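Subject: Re: [hilell-hands] Glove fabric and finger tracking

> Has anyone run the Dristik hands with gloves on for more than
> a few sessions? Mine lose grip on smooth pieces and I suspect
> the knit is sliding over the fingertips. Also, what rate are
> you logging the wrist cameras at?

Yes, since November, on the two-arm build in the shared shop. Both hands wear black knit gloves. The slip you describe was mostly glove length. I shortened each finger by 12 mm and restitched it, and current spikes at closure went away - the motor no longer has to take up slack fabric first.

The test task is a knob puzzle: pick a loose piece, bring it to the board, seat it. Position loop is at 200 Hz, encoder log at 2000 Hz. I have not changed the Thambiah driver beyond the timeout patch.

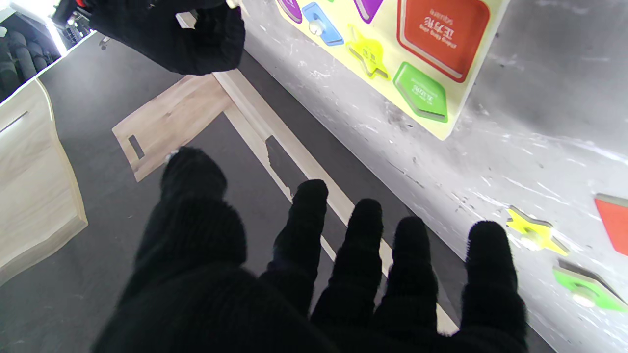 Wrist camera view, both hands gloved, puzzle board at the top with one yellow star in its slot and another lying loose.

Exposure is the remaining problem. Light from the upper left washes out part of the view, and black knit against a dark mat gives the tracker very little edge to work with. Fixed exposure helped some. Next I will try a lighter mat.

The camera stream goes through Drestow, build 1585. Older builds drop frames when both wrists are on one hub, so check that before you blame the gloves.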